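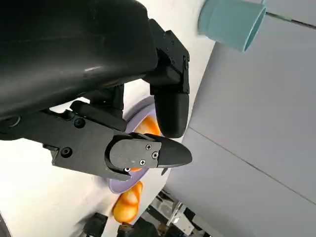
4. Setting up the plate task

You've got power, you've got the arm homed, and now comes the fun part! The plate task is the first one every new member of the Kusano Robotics Club runs, and it teaches you more about gripping than a month of reading. Work in pairs: one person on the controls, one person on the stop button.

What you need at the table
The lavender plate
The light blue cup
Two of the orange objects from the task bin
The small Phillips screwdriver and the hex keys (top drawer, Jonach toolbox)

4.1 Check the gripper

1. Press the stop button and leave it pressed. Nothing in 4.1 is done with the arm live.

2. Try the four small silver Phillips screws on the flat gray cover plate of the lower finger. Snug is enough. If one spins without biting, tell Jericho Mangubat and use the other station.

3. Do the same with the round hex-socket screws on the face of the gripper body.

4. Wiggle each finger with your hand. A tiny bit of play is fine, a click is bad.

5. Wipe the rounded pad on the upper finger with a dry cloth. Skin oil makes a surprising difference when you're picking up something shiny.

CAUTION: Keep your fingers out of the brackets between the housing and the gripper body. They close up when the wrist turns, and that is a real pinch point even at low speed.

4.2 Lay out the table

6. Put the plate on the white tabletop where the arm can reach all of it. Set the cup well off to the side.

7. Place the orange objects. Don't line them up neatly! Lumpy shapes at odd angles are what make this task so good, and your second run should never look like your first.

Note: The two fingers have different tips. The upper one is round and fat, the lower one tapers like a beak. Slide the beak in low and let the round pad come to it. Teams that try it the other way spend a lot of time chasing things across the plate.

4.3 First run

8. Release the stop button and load the profile named Geron from the menu. It limits arm speed to 40 percent. Please stay on it until you've been signed off.

9. Open the gripper fully and check the wrist camera view. You want both fingertips and at least part of the plate on screen before you go down.

10. Lower the arm in small taps. Stop when the object is between the tips, then close slowly.

11. Lift straight up, hold for 2 seconds, and set the object back on the plate. If it slips, open, back off and go again - everybody drops the first few.

12. Swap seats after 7 tries, good or bad, and write each one in the log.

CAUTION: Never reach in to straighten an object while the arm is live. Press stop first, every time.

Once you're both landing clean lifts, go on to section 5, where the cup comes into play. It's a great one.

Revised Feb 3, 2021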